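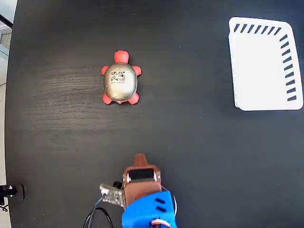

Viredine Releases Fiko 5, Grasp Planning Software for Arms That Were Never Expensive

APRIL – Viredine today released Fiko 5, the new version of its grasp planning and control software for small tabletop robot arms. It is available now to existing license holders, who have been asking for it since Fiko 4 and have not always asked nicely.

Fiko 5 replaces the old fixed approach path with a planner that keeps revising its route while the arm is moving. Earlier versions picked a path, committed to it and carried on with great confidence even when the object had been nudged. The new planner checks again before the fingers close, and backs off if the numbers no longer agree.

Perception has been rebuilt as well. Shiny, curved objects on dark surfaces have long been a sore point for Fiko users, and a toy turtle with a metallic gold shell is now a regular part of Viredine's pick-and-place testing, along with a white tray to put it in. The release test suite covers 2130 pick attempts. Fiko 5 completed 1721 of them without help. Viredine is publishing the full log, including the rest.

Other changes in this release:

Calibration takes 2 minutes and no longer requires a restart.
Error messages now name the joint that failed. "Motion problem" has been retired after long service.
Recorded runs can be replayed step by step in the Nordin viewer, with the planner's rejected grasps shown next to the one it chose.
Projects saved in Domex format open directly – comments and all.

Fiko 4 will receive security fixes only. Projects built in Fiko 4 open in Fiko 5 without conversion, apart from custom gripper profiles, which need to be exported again. The release notes explain how, at some length.

About Viredine
Viredine makes control and planning software for small robot arms used in labs, classrooms and light assembly. Its products include Fiko and the Nordin run viewer.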